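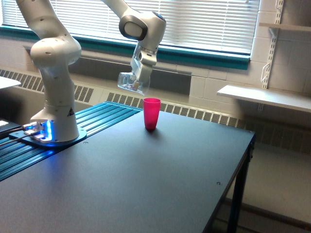
Clear cup on its side, pink-red tumbler standing underneath.

About Oson

Oson hires out cups. We also hire out the bowls, scoops and jugs that go near cups, but if you rang us on a busy morning and asked what we do, cups is the answer you'd get, and possibly the only word.

We started when Verna Ridgeway bought a pallet of plastic tumblers from a caterer who was closing down. She wanted the trestle tables. The tumblers came with them, and the caterer was firm on the point. There were 1652 of them, and Verna's plan was to store them in the garage until she thought of something. Her neighbour then asked to borrow a few for a kid's birthday, brought them back washed, and left a bottle of wine on top. Verna is a practical woman and could see there was something in it.

The business has since moved out of the garage, to the relief of the car. There are nine of us now, and a shed with proper shelving, and a second shed we don't show people.

What you can hire

Tumblers, tall and short. Clear cups for anything worth looking at, coloured cups for cordial and for people who put their drink down and forget which one it was. Lolly bowls, lolly scoops, lolly jars with lids that fit (we threw out the others in May, after a long and fairly bitter discussion). Jugs. Tubs for ice. We don't do glass. We did glass once, for an engagement party, and Desmond Holloway still has the broom.

Lollies

These crept in. People hiring cups for a kids' party would ask whether we also had anything to put in them, and eventually Lalit Chaudhary got tired of saying no and started ordering in bulk. You can now add mixed lollies to any booking, and we'll portion them into cups before they go out if you ask two days ahead.

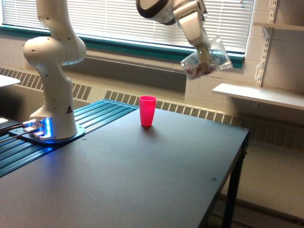 Lalit has views on portions. A cup of lollies should be a small handful at the bottom and no more, partly for the sake of the parents and partly because a full cup goes everywhere the first time a five-year-old turns around. He also holds that you decant from the clear cup into the coloured one and never the reverse, so you can see what you're about to lose. Reginald Esposito, who does the books, would like it noted that the lollies make less money than anything else on the price list and cause most of the ants.

How we wash things

Every cup comes back to us dirty. We prefer it. If you've washed them yourself that's very kind, and we'll be washing them again anyway. Cups with cracks or chewed rims get pulled out, and so do the ones that have been written on in permanent marker, although we did hang on to the one that says GARY'S DO NOT TOUCH. It lives in the office. Gary, if you're reading, you're welcome to collect it.

Tetsuya Ishida runs the wash room and answers the phone when the machines are between loads. If he sounds as though he's shouting, he's been standing next to a dishwasher for hours and it isn't about you.
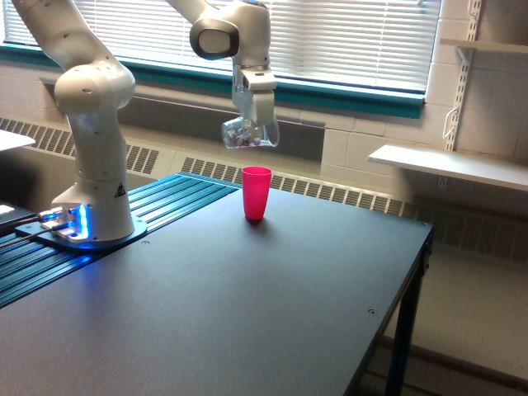
Small pinkish and purple bits, a clear cup and a bit of a tilt.

Losing cups

You will lose some. Everybody does. They go under couches, into sandpits and home in the nappy bag of someone's cousin. We allow for a few on every booking without charge, and past that we bill at what the cup costs us, so please don't drive back across town at night for a tumbler. Somebody did, and we felt awful about it.

Bookings

Pickup is from the shed by arrangement, or we deliver locally for a fee that Reginald describes as reasonable. Tell us how many guests you're having and what they're drinking, and we'll suggest a number of cups. It will sound like too many. Take them anyway, and send back the spares.

Page updated 2 June 2025.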